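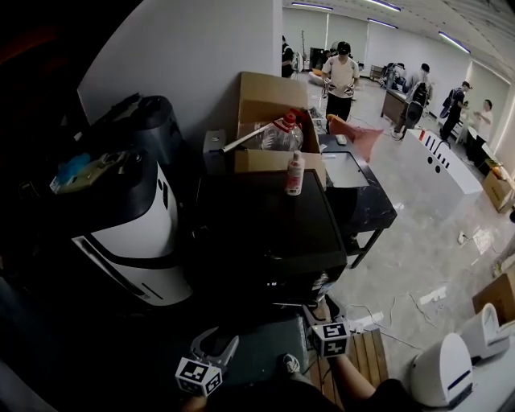
Plomarach opens physiotherapy practice for neck and back complaints

5 June 2019 | By Roos Van Loon
Reading time: 1 minute

Residents of Brurnilley with neck or back pain can now go to a new physiotherapy practice in the centre of the town. Plomarach opened its doors this week in the former Verstraete pharmacy. The practice has four treatment rooms and a small hall for exercises.

Until now, patients had to travel to the city for this kind of care, and many of them stopped their treatment too early. "After a fall or a car accident people often wait until the pain has become a habit," says Hilde Willems, who leads the practice. "We would like to see them in the first weeks, when it is easier to help."

The works were paid partly by a local health fund, which gave 3,000 euros for the ramp at the entrance. There are already 169 patients registered.

We use cookies to improve your visit. By reading further you accept our cookie policy.

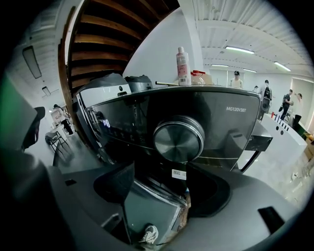 Do patients need a letter from their doctor?

For a first talk and examination a letter is not necessary, but most insurers ask for one before they pay back the treatments that follow.

In October the practice will also start an evening group for people who sit long hours at work. Registration is possible at the desk.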